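Hand-Held Gripper Demonstration Area: Inspection Checklist
Site: Dallham, ground floor
Date of inspection: 2021-01-25
Inspected by: Wing-sze Wan
Area lead: Senthil Raju
Covers: demonstration tables, hand-held grippers, remote control station

Mark each line OK, ACTION or N/A. Comments go under the line they belong to. Anything marked ACTION needs a name against it before the sheet is filed.

1. Hand-held grippers

1.1 Jaws open and close without sticking. OK
1.2 Mesh on the pads not torn or lifting. OK
Comment: One pad in the spares drawer has a lifted corner. Put in the scrap bin.
1.3 No cracks in the body, no sharp edges at the vent. OK
1.4 Lens clean. ACTION, Cheng-en Fang
Comment: Two grippers had fingerprints on the lens. Wipe at the start of each shift, with the lens cloth and no spray.
1.5 Grip force at or under the 50 N limit. OK
1.6 Gripper weighed after the last change of parts. ACTION, Kazuhiro Nomura
Comment: Gripper 17 was refitted and the new weight is not in the log. Do not issue until it is.

2. People giving demonstrations

2.1 Briefed on pinch points and signed the sheet. OK
2.2 Breaks taken, no more than 90 minutes of demonstrating at a time. ACTION, Senthil Raju
Comment: Man-lok Kuo's session sheet has no break written in. He says he took one. Write it down.
2.3 Lanyards off, long hair tied back, loose sleeves rolled. OK
2.4 Worn cables kept short and clipped to clothing. See comment after section 3.

3. Tables and floor

3.1 Table edges smooth, no splinters. OK
3.2 Only the items for the task on the table. ACTION, Cheng-en Fang
3.3 Drinks kept away from powered equipment. ACTION, Cheng-en Fang
3.4 Walkways clear, no cups or packaging on the floor. ACTION, Senthil Raju 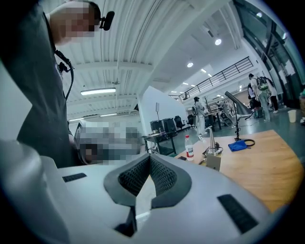

Comment on 2.4 and section 3: Worn cables are the main thing I want changed. A person demonstrating a fold or a pick looks at the gripper and the object and will not notice a wire until it catches. The thin black wire hanging down the front of the t-shirt towards the waist should be clipped flat or run under the shirt. Drinks go on the shelf by the door; a water bottle should not stand on the same table as the cables at the foot of the metal stand. The folded cloth can stay out, but the coiled cable next to it should be put away if it is not in use. The paper cup on the floor comes under 3.4.

4. Remote control station

4.1 Emergency stop within reach of the operator. OK
4.2 Emergency stop tested with the arm moving at low speed. OK
Comment: Tested twice, once from the operator's seat and once from the post beside the arm.
4.3 Arm speed limited to 150 mm per second while anyone is inside the tape. OK
4.4 Arm holds position when the link drops. OK
4.5 Operator can see the arm directly as well as on the screen. ACTION, Kazuhiro Nomura
Comment: Direct view is blocked when the Huang cart is parked in front of the Trenden arm. Mark a parking place for the cart.

5. Follow-up

Gripper 17 stays in the cupboard until 1.6 is closed. Remaining actions to be closed before the February inspection. Send the signed sheet to Senthil and put a copy in the Tinon folder.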